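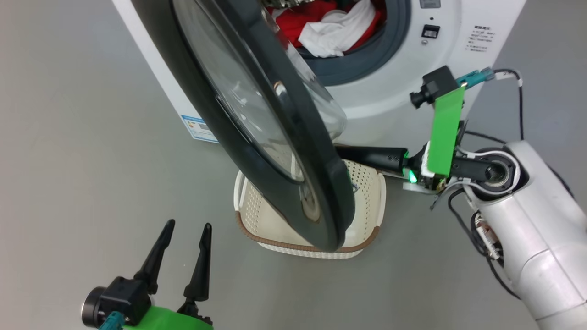

Musty towels from a front loader, door left open between loads

Laundry and Appliances > Front loaders
Reading time: 4 min

drumside_405
October 29, 2019

Front loader, white, about six years in service. Towels come out smelling fine and turn sour within a day on the rack. Current practice: door swung fully open between loads, basket parked under the opening so nothing lands on the floor when I pull the wash out. Detergent is Altent liquid at the dose on the cap. Wash temperature is usually 30 C. Spin is set to the second highest speed. Water is moderately hard.

I have run two empty hot cycles and cleaned the detergent drawer. No change. Looking for a procedure, preferably in order of effort.

gasketline

Pull back the lower fold of the door gasket and look at the drain holes. On most machines there are several small holes at the bottom of the fold. Lint closes them and water stands there. An empty hot cycle does not clear lint out of a hole. A cotton swab does.

Then the drain pump filter. Shallow tray under the access cover, towel on the floor, turn the cap slowly.

pm_Tudelgate

Dose is the first thing I would change. The cap marking on most liquids assumes a full load of heavily soiled cotton. Half a drum of towels at 30 C with a full cap leaves residue in the pile. Cut to half for 4 washes and run an extra rinse.

Also, mixed loads. If you put red items in with white ones to fill the drum, you are stuck at 30 C forever. Sort them and the whites can go at 60.

drumside_405

Mixed loads, yes, guilty. The reds are old and stopped bleeding a long time ago, so they go in with everything.

gasketline

"Stopped bleeding at 30" and "stopped bleeding at 60" are separate statements. Test one red item with a white rag at 60 before you commit a load.

Khosravi_laundry

Disagree with the half dose. I run the laundry room of a small guesthouse and underdosing in hard water gives you gray, stiff towels within a couple of months. Hard water ties up part of the detergent before it reaches the fabric. Full dose, 60 C, extra rinse. Residue is a rinse problem.

pm_Tudelgate

Your machines use a good deal more water per cycle than a domestic front loader. A home machine on an efficient program does not have the rinse volume to carry off a full cap on a half load. He said moderately hard. Half dose plus a separate softener if required.

Khosravi_laundry

Then fill the drum properly and the dose matches the load again.

spin_1989

Check the spin speed. I went from 800 to 1200 rpm and drying time on the rack dropped from overnight to an afternoon. Sour smell on the second day sounds like slow drying more than a dirty drum.

On the door: fully open is fine for air but hard on the hinge if people lean on it or hang things from it. A hand's width is enough. Mine sagged and the latch stopped lining up. The replacement hinge from Prasasham took three weeks to arrive.

gasketline

A hand's width in a dry room. In a bathroom without a window I would leave it wide open. A glass porthole door is heavy, but the hinge is built to carry it. Just don't load it.

One more point about the basket. If it is a perforated plastic one, do not leave damp towels sitting in it until evening. The holes help at the sides and do nothing for the middle of the pile.

drumside_405

Results, January. Two of the gasket drain holes were fully blocked. Filter held lint, a hairpin and a coin. Dose cut to half, whites sorted out and washed at 60, spin raised one step. I changed all of it over one weekend, so I can't say which item did it. Towels now last three days on the rack with no smell. Reds stay at 30 in their own load.

Khosravi_laundry

Glad it's fixed. Watch for graying by spring and go back up on the dose if you see it.

pm_Tudelgate

Or add softener first.

9 more replies | 3,300 views | 12 shares

Contact | Terms | Copyright Front Loader Board | Back to top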